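Javiera Fuentealba
@javi_fuentealba · 21 Mar 2026
I have now finished my first year of learning to bake bread in a country where I did not grow up. I want to write down some things, mostly for my cousin Iara, who asks me the same questions every week. 1/14

2/14
The flour is the first problem. At home I bought one flour and it did everything. In Nastbridge the shop has strong, very strong, plain, self-raising and one called Mostness, which is from a small mill and which I like the most. For the first month I used self-raising for marraqueta. Please do not do this.

3/14
Marraqueta needs a dough that is quite firm. Mine is 64 per cent water, with strong white flour. English recipes often go higher and then you cannot make the line in the middle, it closes again in the oven.

4/14
About the line: I press with the handle of a wooden spoon, with oil on it, and I press almost to the bottom. My aunt uses the side of her hand. I have tried this and my bread looked like it had been in an accident.

5/14
Steam. Old roasting tin on the floor of the oven, a cup of boiling water, close the door quickly. Wear long sleeves.

6/14
The yeast here is stronger than I expected, or my kitchen in summer was warmer than I believed. In November I had the opposite trouble and the dough took the whole morning. Now I look at the dough and I look less at the clock.

7/14
Violeta Riquelme asked me if salt kills the yeast. I put them in the same bowl on different sides, out of habit, and I mix straight away. I never saw a difference.

8/14
My notebook says I have baked on 19 Sundays. The other Sundays I was tired, or we had still bread from Saturday.

9/14
Kneading. I do it by hand for ten minutes — my neighbour has a mixer and offers it often, but I like this part. Don't add flour every time it sticks. Wait a little, wash your hands, begin again.

10/14
A smooth surface helps more than I thought. Wood is beautiful, but I spent too much time cleaning dough out of the lines. White and smooth is my preference now.

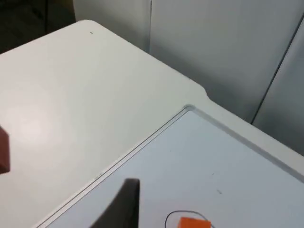 White tabletop, matt and smooth.

11/14
To clean it: first a scraper, then cold water, and only after this warm water with soap. Hot water on raw dough makes glue. I learned this with a good sponge, which had to be thrown away.

12/14
@iara_caceres you asked about freezing. Yes, freeze them the same day, when they are completely cold, and heat them from frozen. They are not the same as fresh but with avocado I do not complain.

13/14
Things I still cannot do: hallulla which stays flat, anything with rye, and explaining to Maximiliano why we need a third kind of flour in the cupboard.

14/14
Next I will try pan amasado with lard, if the butcher has it on Tuesday. If somebody has a recipe with less lard than my grandmother's, please send it. Hers is written for a whole family and a clay oven.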